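Trollora Community Hall — September walk-through, cords and outlets
Checked by Merja Koskela, with comments

Hello again, everybody, and thank you for the tea left out for me, it was very welcome after the stairs.

1. Hallway outlets. Pass. Covers are tight and none of them are warm to the touch.

2. Kitchen, kettle and toaster cords. Pass with a comment. The toaster cord still runs behind the faucet — please bring it round the other side, as we agreed in the spring.

3. Extension cords in the main room. Fail, I'm sorry to say. I found 3 plugged one into another behind the piano. One long cord is fine for an evening, but a chain of them isn't, and they shouldn't live under the rug in any case.

4. Small cables and earphones (the listening table). Needs work. Please wind each one loosely and put it in its own bag at the end of the session. A knotted cable gets pulled, and a pulled cable splits near the plug, where you'd hardly notice it. 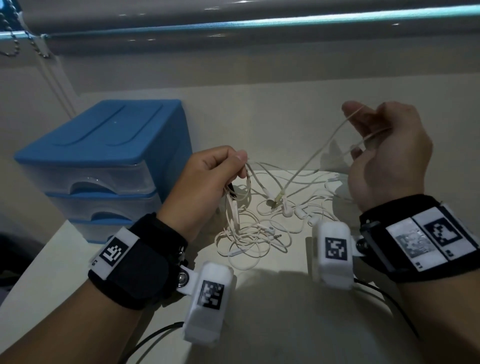
Ctibor Slanina would like it noted that the bags ran out in July and that he has been using envelopes, which tear. He asks whether the hall could buy a box of 100 and be done with it. Yes, Ctibor, I've added it to the Llorente order, and thank you for making do so patiently.

5. Damaged cables. Pass. The red bin was there and had a lid on it — lovely. Anything with a nick in it goes straight in, even if it still plays perfectly well.
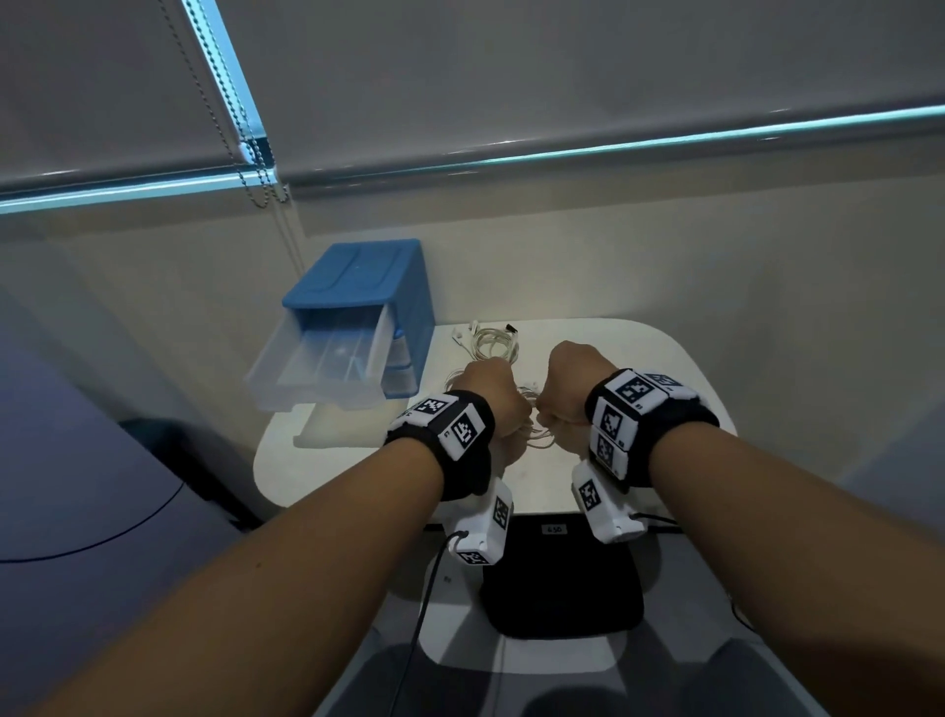
Tape is no cure for a nick, however neatly it's wrapped, so please don't be tempted. Replacements are in the tall cupboard, second shelf, and if you take the last one do write it on the pad.

6. Space heater. Not tested, as I couldn't find it. Julián Bravo thinks it went over to Busotcombe for the quilting weekend. Could whoever has it check the plug before it comes home?

7. Breaker panel. Pass. Labels readable, nothing stacked in front.

Items 3 and 4 to be looked at again next month, at 10 in the morning.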